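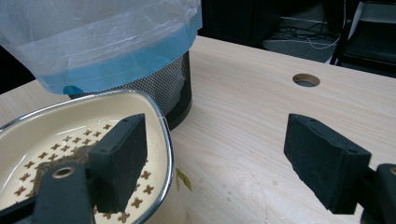 Most of the complaints we get at Sipos are about moisture, even when the customer calls it something else. A drawer sticks, a top cups, a joint opens in November. Wood takes up water from the air and gives it back, and it moves across the grain far more than along it. Look at the pale tabletop on the slide and follow the long, soft streaks. Along those streaks the board hardly changes length. Across them it will grow and shrink every year for as long as it is a table.

Pause. Ask who has had a top split at home.

Next: fastening. A wide top screwed down tight to the base has nowhere to go. Use slotted holes or buttons. Colm Hegarty checked old returns for me and found 7 split tops from one winter, all of them screwed solid.

Tell the Tunura story. One top, 1000 mm wide, fitted in a dry shop and delivered to a house by a lake. By spring the buttons had run out of room. Keep this short.

Then finish. Oil or lacquer slows the exchange of moisture but does not stop it. Finish both faces. People skip the underside, and the top cups.

Storage. Let boards sit in the room where they will be used before cutting. Stickers between them, air on all sides. Boglárka Takács will pass the meter around during this part.

Questions until the break. Handouts are by the door, cutting list on the back.

Comments

Levente Borbély: Does the same go for plywood?

Attila Balogh: Much less movement there, Levente. I still leave a small gap.

Imre Dobos: I missed the Wednesday talk, so thanks for putting the notes up.

359 views | 7 shares

Contact | Copyright Sipos | Back to top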